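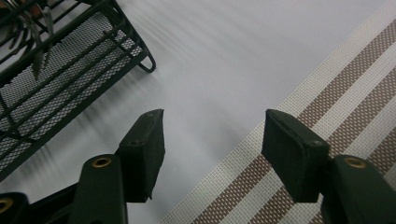
The hum on the Kisden headphone amp is a grounding fault between the volume pot and the output board. I have now measured it on both channels with the input shorted. It sits at the mains frequency, with almost nothing at the harmonics, and it drops when I touch the pot body. The board is held by small screws, much like the ones in the sides of those two dark pads, and the one nearest the pot is the only path to chassis. Mine was sitting on paint.

List home Threads Authors Previous Next Search archive

Mio Onishi wrote:

> Mine hums too, but only with the Lockwood DAC
> connected. With the Nira portable as source it is
> silent at any volume. I assumed the DAC was at
> fault and swapped the cable, no change. Gain is
> on low. Is it worth opening the case, or should I
> send it back?
>
> Mio

The difference between sources fits. The Nira runs from a battery and has no mains earth, so there is no loop to complete. The Lockwood is earthed through its supply. I wouldn't blame the DAC, and I wouldn't send the amp back until you have checked the resistance from pot body to chassis. It should read well under an ohm. Mine read 611 ohms and wandered when I pressed on the board.
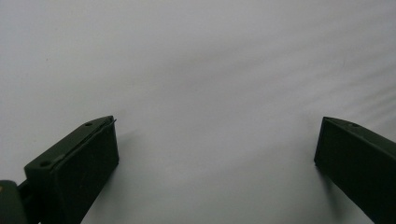

1. Unplug the amp and leave it for a few minutes. The reservoir caps hold charge.

2. Remove the screw nearest the pot and scrape the paint back to bare aluminium under the head. Refit with a star washer.

3. Run a short wire from the pot body to the same point. Tin the pot body first – it takes a fair bit of heat.

4. Measure again at low gain, volume at centre, input shorted.

Hum on mine is now below what my meter can resolve, with either source. I also tried a 100 ohm resistor in series with signal ground, as suggested for the older Stindetti boards, and it made no measurable difference. I have taken it out again.

Lauri Sjöberg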